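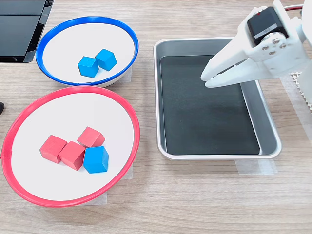

Pelthorpe Walking & Food Tours Club – Members' Help Board

Food walk in Bratden, one coeliac and one vego in the group, is it doable?

Hi all, first post so sorry if this is in the wrong spot. Taking my parents and my sister to Bratden in October and we want to do one of the evening food walks. Dad is coeliac (proper, not just "trying to cut back"). Sister is vegetarian but eats fish when it suits her. Looked at the Flamico one because it starts at 6 pm and does the market plus the old harbour streets. Website says "dietary needs catered for" and thats it. Emailed, got an auto reply.

Anyone done it? Main questions: does Dad get real food at each stop or a bowl of olives and a pat on the back. How much walking, Mum's knee is dodgy. And do we need dinner after? Budget is ok but don't want to pay full whack for four people if one of them watches.

harbourlegs
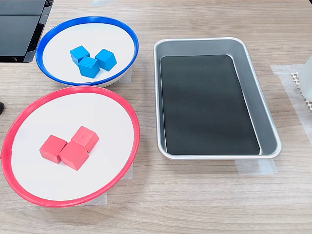
Did Flamico last year with a coeliac mate. Mixed. Market stops were good, the cheese place and the grilled fish stall both knew what they were doing, seperate tongs and all. The pie shop was a write-off for her, she got a fruit cup. Last stop is a wine bar and she had potatoes and ham there, no drama.

Ring them, don't email. They only look at the inbox in the morning. Say coeliac, not gluten free, and ask them to swap the pie shop for the soup place two doors up. They did it for the group behind us so it can be done.

Walking is slow, lots of standing. The steps down to the harbour are the worst bit, 35 of them and the handrail stops partway. There's a ramp round the back but you have to ask the guide. No dinner needed, I was stuffed by stop four. Groups go up to 28 in the busy months, which is too many imo, you can't hear a thing at the back. Stick near the front.

pieandpeas
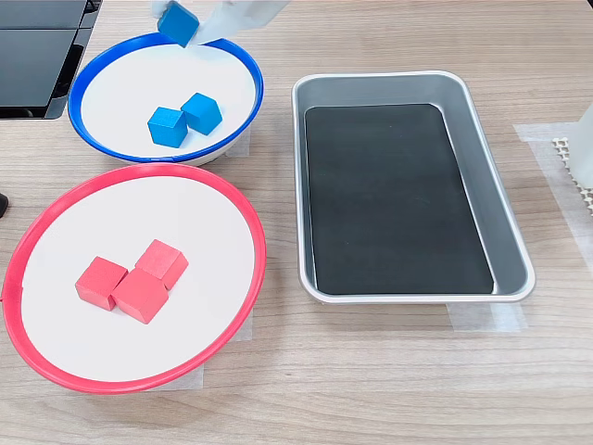
One more thing on price, the vego option costs the same even though it skips the ham and the sausage. Asked about it, got a shrug. Your sister will be right if she's eating fish that day.

pieandpeas again

Have a look at Dafis instead?? Smaller groups, sit down at every stop, so better for the knee. It's a lunch walk tho, not evening. They send you a form beforehand where you tick what you can't have, and the guide had it printed out when we went. Only downside is it doesn't do the harbour, just the market and the streets behind the church. Hubby doesn't eat meat and he got a proper plate everywhere, bean stew was the best thing all day.

Haven't tried it with a coeliac so can't say for sure on that. Bring snacks for your dad in case

tramstop_jen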